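Review: the Gundent two-finger gripper and the Zedurden controller, tested in simulation

By Abrehet Endale

My bench test for any gripper is a toilet tank lid. It is flat and narrow, and the arm must reach it from above at an uncomfortable angle. I load the objects, place the arm on its dark table, and let the controller try.
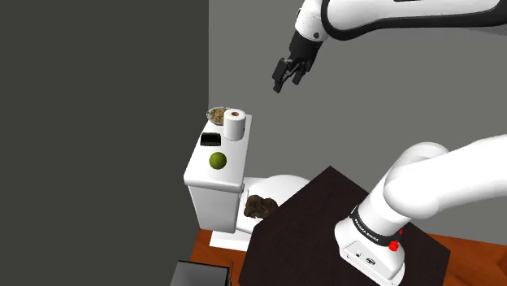 What I tested

Gundent sells its gripper as hardware, but the company also gives a simulation model with it, and this review is only about the model. I ran it on a Franka arm, together with the Zedurden controller, version from April. For comparison I used the Judurwood gripper, which I have had for a long time and know well. Both were tested with the same controller settings.

I made 200 attempts per object with each gripper. The targets were the lime, the roll of paper, and the small black object. The dish of food stayed on the lid as an obstacle. If the gripper touched the dish, I counted the attempt as failed, even if the target was picked up.

The lime

A round object is a good first question for two fingers. The Gundent lost the lime 12 times, which I find very good. The Judurwood lost it more often, usually because one finger arrived first and pushed the fruit away. The Gundent fingers close more evenly, and the contact in the model is stable. I did not see the fruit shake between the fingers, a problem I know from many other models.

The roll of paper

For me this was the most difficult target. The roll stands upright and, from the camera's side, it covers a part of the dish. A straight approach from above is possible, but the fingers must be open wide and one of them comes down very near the food. With the default opening I had many touches. After I made the opening a little smaller in the settings file, it went much better. I wish the manual explained this setting — it has only one sentence about it.

The small black object

It is low and dark and lies close to the edge of the lid. The gripper itself had no trouble, but the Zedurden vision module did. On the glossy surface it often guessed the height wrong, and then the fingers stopped too high. Adanech Tufa, who works with the same controller, advised me to add a second camera view from the left. That solved most of it, but the planning became slower.

The controller

Zedurden is easy to install and the messages are clear. What I like less is how it plans near the limits of the arm. To reach the tank it sometimes chooses a long way around with the elbow far to the side, when a short way exists. You can forbid this with joint limits, but you have to find good values by yourself.

Price

The license for the gripper model and controller together is 1,064 dollars for one year. With the second camera module it becomes 1,820. For a small lab this is a lot of money, and I would first ask for the trial.

My opinion

I will keep the Gundent for round and upright things. For flat objects I see no big difference to my old Judurwood, and I would not pay again only for that. Henok Asfaw asked me if the results are the same on the real gripper. I can't say yet, I have only the model.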